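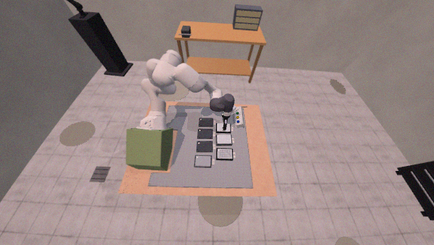
Samira Daher had worked at Pranano for eight years when they gave her the simulator. It ran on the left of her two screens, and her job was to watch a shift there before the real shift was allowed to start. The lab it showed was the one on the other side of the wall, more or less. It had the white arm behind the green box, the orange mat with the grey one on top, the plates set out in two columns, and the wooden workbench at the back. It did not have her stool. She had looked for it on the first morning and then felt silly.

Before the arm came there had been four of them on the bench. They moved plates by hand, from holder to reader and back again, 200 on a good day. Two had gone to the Mistberg site in December. That left Samira and Georges Geagea, who was sixty-one and had taught her to pipette without hurting her thumb.

Georges did not like the left screen. He came in at the end of his break and stood behind her with his tea.

"Which one's it doing?"

"Three."

"We never started with three."

"I know."

They had always started with one, because one was nearest the door and you could put your elbow on the rail. The arm had no use for the door. Somebody at Semaan, who supplied it, had worked out the order from the software end, and the labels had been printed to match. 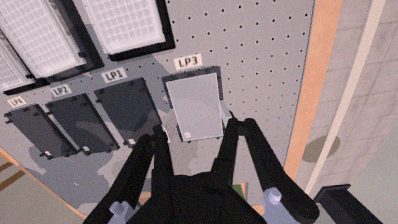

"Let me see it go in again," Georges said.

She ran it back. He watched the fingers and breathed through his nose.

"It's coming in square," he said. "You can't come in square on those. The real ones have a lip. You want to tip it a bit, back edge first."

"It isn't in the model."

"What isn't?"

"The lip."

He put his tea down on her desk, where drinks weren't allowed, and went through to the lab. She heard a drawer. He came back with an old plate and an old holder from the Urnance kit and showed her, twice, slowly, then made her do it with her eyes shut. It caught when she came in square. When she tipped it, it didn't.

She opened a ticket for Semaan. In the box for the cause she wrote that the holder had a lip. In the box marked Source there was a list to pick from: sensor, log, vendor, other. She picked other and a line opened up beside it, and she typed Georges Geagea, bench.

"Do they pay you for that?" she asked him.

"They pay me until the spring," he said.

He took the holder back to its drawer. Samira stopped the run, moved his cup away from the keyboard and rang upstairs to say the shift would be starting late.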